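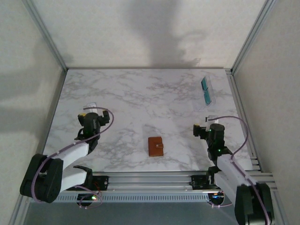 Does a snap strap keep cards from falling out of a small wallet? It helps when the wallet holds only a few cards, but once the leather has stretched, the fit of the pockets matters more than the strap.

4.2 Closure and card retention

Most of what has been written about small wallets treats the closure as the part that does the work. The Windano report, which is still the source most sellers repeat, credits the strap with nearly all of the difference between wallets that lose cards and wallets that do not. We doubt this. The Windano wallets with straps were also the newer ones, and the report gives no breakdown by age. A stiff new pocket will grip a card whether or not anything is fastened over it.

Our own survey in Vadport has its limits too. It drew 413 replies, all from people who had bought a wallet within the same shopping district, and it asked them to remember losses. People remember losing a bank card. They are much less likely to remember a coffee card that slid out in a coat pocket and was found there in April. Answers on how often the strap was fastened were even weaker. Several respondents said "always" and then, two items later, described closing the wallet with one hand and leaving the snap undone.

Mendoza (Higinio Mendoza, personal communication) suggests that the snap should be judged by how often it is used, with its holding strength a secondary matter. We agree with the first half. A weak snap that people fasten is probably worth more than a strong one they ignore, although we have no data that would settle it. The Ledesma diary study logged 651 openings, and its authors read the results as support for lighter snaps. The diaries came from 10 people, one of whom carried no cards at all. We would not build a design rule on that.

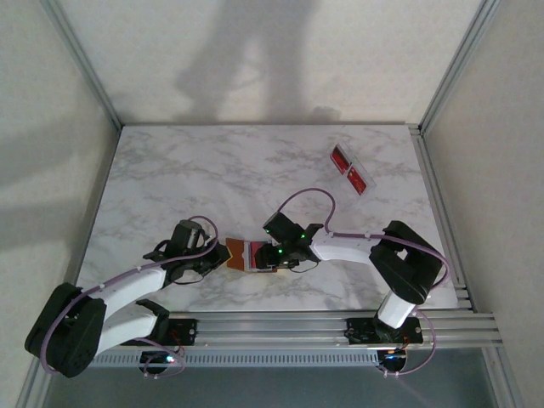 Figure 1. Flat orange-and-red item held from both sides near the middle of the tabletop.

A further problem is that the word "wallet" covers too many things. Folding wallets, flat sleeves and rigid card cases have been pooled in every survey we could find, ours included. A flat sleeve has one opening and usually no strap. A folding wallet has a spine that wears, and when the spine goes slack the strap has to pull two covers together that no longer want to meet. Comparing loss rates across these types says very little about closures. When we kept only the folding type, the apparent benefit of the strap shrank, and so did the sample, to the point where we could not say which of the two had moved the result.
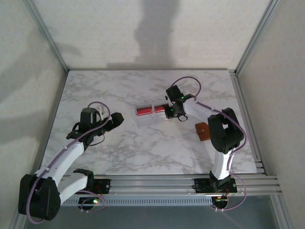
Wear is the measure we would have liked to trust most, and it is the one we trust least. Raters used the seven-point Giter scale, which asks for a judgment of edge darkening, corner rounding and pocket stretch from sight alone. Two raters could differ by a full step on the same item depending on where it had been put down. A marble-patterned top such as this one, white with soft gray veining, is a poor ground for the purpose, as a vein running beside a dark edge can be taken for part of it. Lighting adds to the trouble, and a shadow as large as the one across the back wall can fall even where the light is even and cool. The scale's instructions mention neither point. Pocket stretch is worse again, as it can hardly be seen at all with the wallet shut.

We therefore report wear scores in Table 3 without using them to adjust the loss rates. Readers who want an adjusted figure can compute one, but we would ask them to state which type of wallet it applies to and how the raters were placed.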